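How to Clean Up a Mailing List Spreadsheet Before You Import It

Filed under: Office Basics, Spreadsheets, Step by Step

Print this page | E-mail this page

By Calum Geddes
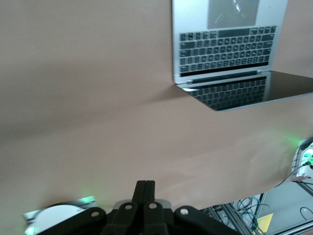
Most import problems start in the spreadsheet. The steps below work in any common spreadsheet program, and menu names differ only slightly between them. My own list had 3,036 rows when I moved it from Eten to Futel in February, and the whole cleanup took one afternoon. A list of a few hundred rows should take less than an hour.

1. Make a copy

Save the original file under a new name and put the word "original" in it. Do not open that file again unless something goes wrong. All of the work below is done in the copy.

2. Fix the header row

There should be one header row, and it should be row 1. Delete any title, blank line or export note above it. Use short, plain names: First, Last, Email, Street, City, State, Zip. If two columns have the same name, rename one now. Futel reads only the first of the two and drops the other without a warning.

Unmerge any merged cells while you are up there.

3. Remove extra spaces

Spaces before or after an e-mail address will cause it to be rejected. Insert an empty column next to Email and enter

=TRIM(C2)

using whatever column your addresses are in. Fill it down to the last row. Copy the new column, then paste it back over the old one as values only. Delete the helper column. Do the same for First and Last.

TRIM does not remove the non-breaking spaces that come along when you copy from a web page. If some cells still look wrong, copy one of those spaces, open Find and Replace, paste it into the Find box and leave the Replace box empty. Run this on the Email column only, or you will close up the gaps in street addresses.

4. Split full names

If first and last names share a column, use Text to Columns with a space as the separator. Make sure there are two empty columns to the right first, or the split will write over your data. Sort by the last of the new columns afterward and correct the middle names and the two-word last names by hand.

5. Restore the leading zeros

Zip codes in the Northeast often lose their first zero. Select the column, choose Format Cells and pick the Zip Code format if your program has one. That changes only how the number looks, so for an import use a formula instead:

=TEXT(G2,"00000")

Paste the result back as values. Nine-digit codes need to be handled separately.

6. Remove duplicates

Sort by Email first and scroll through the list. You will probably find people entered twice with different street addresses, and you have to decide which one to keep. Then run Remove Duplicates with only the Email box checked. I lost 33 rows this way. Rows with a blank e-mail address count as duplicates of each other, so move those to a separate sheet before you run it.

7. Save as CSV and test

Choose CSV UTF-8 if it is offered. Plain CSV can garble accented letters.

Copy the first 30 rows into a small test file and import that. Check a few records on screen, including at least one with an apostrophe or a comma in it. If they look right, delete the test records and import the full file.

Older versions of Bilden accept only 100 rows at a time, so a longer list has to be split up. Keep the header row in every piece.

Print this page | E-mail this page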